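# The Notice

By the time I got to Plustlow they had already written him up as a devoted churchgoer.

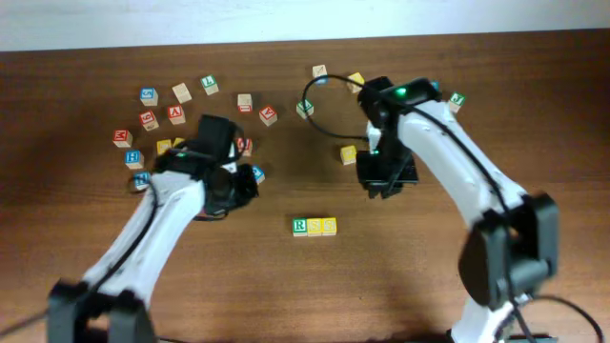
*Alphabet blocks on a brown wooden table.*

"Who told you that?" I said.

The woman from Marwat & Daughters turned the sheet round so she could read it herself. Her badge said Dorottya Bodnár, and she had a pen tucked behind each ear, which didn't fill me with confidence.

"Your cousin filled in the form."

"Which cousin?"

"The one with the car."

They all had cars. I read on. My uncle had passed away peacefully, surrounded by his family. As far as I knew he had died at ten past four on a weekday with the racing on, and the nearest family was me, stuck behind a gritter outside Amach.

"Can we take out 'surrounded'?"

"You can take out whatever you like. It's by the line."

"How much is a line?"

She told me. I asked if that was with the plan or without it. He had a Zunness plan, he'd paid into it every month and talked about it the way other men talk about their pension or their dog, and I had the folder under my arm. She opened it and went through it faster than I thought decent.

"The plan covers the coffin, the hearse and the minister," she said. "The notice is a disbursement."

"What's a disbursement?"

"Something the plan doesn't cover."

There was a balance of £357, which she had circled. Under it somebody had written 232 and crossed it out. I asked what that had been and she said it was the old price for the limousine. I said we wouldn't want the limousine, seeing that all the cousins had cars.

"People often say that," said Dorottya Bodnár, "and then on the morning they're standing on the pavement."

I've been sold double glazing by people with less patience. I said no again and she drew a line through it without any fuss, and that made me think I'd been wrong about the limousine. I expect they're trained to do it.

We went back to the notice. "Devoted" went, and "churchgoer" stayed in for a while because he had gone, twice a year, mostly for the mince pies. Then it went too. "Beloved husband" I left alone. My aunt would have had something to say about it, but she'd been dead nine years and hadn't been asked.

"Pallbearers?" she said.

"Do they have to be named?"

"It's nice for them."

"Two of them haven't spoken since 1998."

"Front and back, then," she said, and wrote it down.

That was the first thing she'd said that I believed. I asked how long she had been doing this and she said long enough, and that her own father's notice had run to 56 words because her brother wanted the bowls club in. He'd been asked to leave the bowls club. She had let it through.

"Did anyone complain?"

"The bowls club did."

She typed ours up while I looked at the urns. When she called me over it was down to his name, his age, Plustlow, the time of the service and no flowers please. It looked like a parking fine.

"Is that him?" she said.

I read it again. I still had the pen she'd lent me, and the price list was lying there face up, so I knew exactly what I was doing.

"Put the mince pies in," I said.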